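Pledberg bench moves to cloth-covered table for gear plate work

Adstead, 11/13/20

The Pledberg assembly bench has changed its work surface. Small-part work on the round gear plates is now laid out on a large table covered with a dark gray-blue cloth. The change applies to the spur gear task only. The Mastov housings stay on the older bench at the far end of the hall.

The plate is a flat, round disc of silver metal with an opening in the middle. Gears go onto short upright pegs on the disc. A gear is seated when its bore has dropped over the peg and its lower face is flat on the disc. A gear that rides high on one side is lifted off and set down again. It is not pressed.

The plate is bright and throws back a good deal of glare, mostly on the side that faces the lights. The dark cloth cuts down the stray light around it, but the plate itself is unchanged. Uchida, which handles the lighting for the hall, has asked for the overhead fittings to be turned down one step during gear work. The request is still open.

One spur gear at the upper left of the plate, with the peg at the lower right still bare:
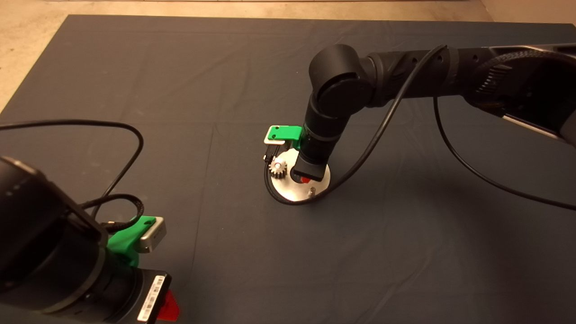 Cloth and table edge

The cover is a woven fabric with a faint diagonal twill. It hangs over a concrete floor, and its main job is to keep small parts from skating when they are dropped. Gears that land on bare metal or hard board tend to roll. On cloth they lie down sooner.

Two points have come up so far. The first is creasing. A soft fold can form in the fabric, and a plate set across a fold may not sit level. The cloth should be smoothed by hand before a plate is put down, starting at the middle and working outward. The second is dust. Small specks show up on the fabric and can be carried onto the pegs. The bench sheet now calls for the cloth to be brushed at the start of each run and washed after 7 runs.

The bench sheet lists 341 placements since the new surface was put in use. Of these, 51 were entered as reseated. No count was kept on the old surface, so the two cannot be compared. Most of the reseated entries give tilt as the cause, and 4 were put down to lint on the peg.
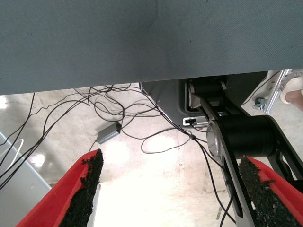 Gray-blue twill fabric at the table, with the concrete floor below.

The bench sheet will be kept in its present form through the end of November. A thicker cloth with a closer weave is on order in the same color. Plates, pegs and gears are not affected, and part numbers remain as listed.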